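Packers and bench hands wanted - Honkanen Flatpack Returns, Plasatard site

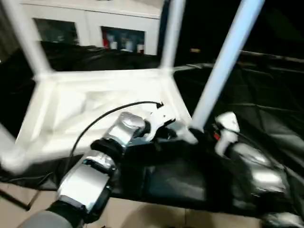 White plastic stool-like frame on black cloth.

We need people. Busy season starts in August and we're short on the day bench and very short on evenings. No experience needed, we train you on the first shift and you get paid for it.

What we do: stores send us furniture that customers brought back. Stools, side tables, shelf units, kids chairs, a lot of bathroom stuff. We check it, clean it, find the missing bits, rebox it and send it out again. Anything past saving gets stripped for parts.

The work
Open the box, check against the parts sheet
Put it together if the sheet says so, take it apart if it doesn't
Wipe down, tag any scratches with tape
Count screws and caps, bag them, lable the bag
Rebox and stack on the outgoing cart

Most of the shift is standing. There are stools at the benches (ha) but you'll be up and down a lot. Boxes are mostly light. The Wikura wardrobes are not, those are a two person lift, please don't be a hero.

Hours
Day bench 7 am to 3 pm. Evening bench 3:30 pm to 9 pm. Tell us which one you want, we can't always switch you later. Evenings pay an extra 2 dollars an hour on top of base. Base rate is on the sheet at the front office and we'll go over it when you call. Paid every other week, direct deposit or check.

Overtime comes up in August and September. Nobody gets forced into it.

You need
To be 18 or over
Work permit or ID we can copy
Closed shoes, no sandals, we will send you home
Able to read a parts sheet with small drawings
OK with a cordless driver, or OK with learning

Nice to have: forklift ticket, Spanish, any time spent in a repair shop. If you've used the Statia stock system before please say so, we'd love somebody who can fix the scanner when it locks up.

Getting here
We're behind the Plasatard tile warehouse, second driveway, green door. Not the first driveway, that's their loading dock and they get mad. Bus stops at the corner, last one back is after the evening shift lets out. Free parking, gravel lot, muddy when it rains.

There's a fridge, two microwaves and a coffee machine that takes quarters. Lockers are first come, bring your own padlock.

20 spots open right now, day and evening together. Last time we got 200 applications and it took forever to get back to people, so apply early and put a phone number you really answer. Voicemail box full = we move on to the next one.

How to apply
Stop by the front office between 9 am and 2 pm and fill out the one page form. Or pick one up from the box by the green door and drop it in the slot after hours. No resume needed. Write DAY or EVENING at the top - big letters please.

If you worked here before and left on good terms, just come in, your still in the system.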